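### 3.2 Cell layout and daily upkeep

The cell at Neltonby has two arms that share one wooden tabletop. Both are mounted behind the working area and reach forward over it, which leaves the front of the table free for loading. The task used throughout this paper is packing a pencil case: pens, pencils, a marker and a glue stick have to end up in the tray. We chose it for the cell study because the items are thin and smooth, and a small error in finger position shows up quickly as a dropped or tilted part.

The arms are bolted to a common rail. When the cell was first put together in February, each arm stood on its own plate, and the distance between the two bases changed slightly whenever somebody leaned on the table. The rail fixed this. We measured the base distance again after 200 packing runs and found no change that we could read with the gauge we had.

Cables are routed along the outside of each arm and left with enough slack for the wrist to make a full turn. Early on we tied them down too tightly. The left arm then stopped on a force limit whenever it reached for the near edge of the tray, and it took us most of a week to trace the fault to the cable. The present rule is that the operator moves each arm by hand through its whole working range after any change to the cables, with the motors off, and feels for drag.

The fingers are the part that needs the most care. We print them in orange plastic on a Dresel printer and screw them to the gripper housing. Pads are glued on and wear at the tip first. A worn pad still holds a marker well enough, but a pencil starts to roll in the grip as soon as the arm speeds up. Pads are checked at the start of each session and changed as a pair. Changing only one pad moves the closing point off center, and the offset in the control file is then wrong.

Finger alignment is set with a steel pin. The operator closes the gripper on the pin, reads the finger position from the controller, and repeats this 10 times. If the readings spread by more than the limit in the Moldovan procedure, the screws are loosened and the fingers seated again. A complete check of both grippers takes 20 minutes, and most of that goes into cleaning the screw heads.

The two arms work over neighboring parts of the table and may both hold an item at the same time. Figure 1 shows the left arm over the tray with a glue stick while the right arm holds a marker off to the side. Only one arm may enter the space over the tray. The other keeps its item clear of the tray until the controller releases the zone.

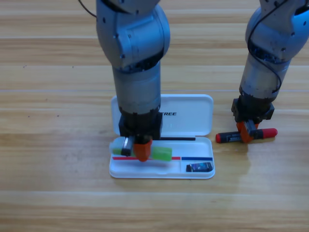
**Figure 1.** The two arms at the pencil case. Left: glue stick held above the open tray. Right: marker held just above the table.

One reader of the draft, from the Zomstead group, asked whether the zone rule was worth its cost in time, and said that in their own cell they had dropped it and relied on the force limits to stop the arms on contact. We tried this for one afternoon. The arms did stop, but the contact was enough to shift a finger in its seat, and the alignment check had to be done over. We went back to the zone rule and have kept it.

Faults are written in a paper log beside the cell, with the arm, the item held and what was done. The entry dated 2018-09-04 is the last one used in this paper. It records a loose screw on the right gripper, found during the morning check and tightened before the first run.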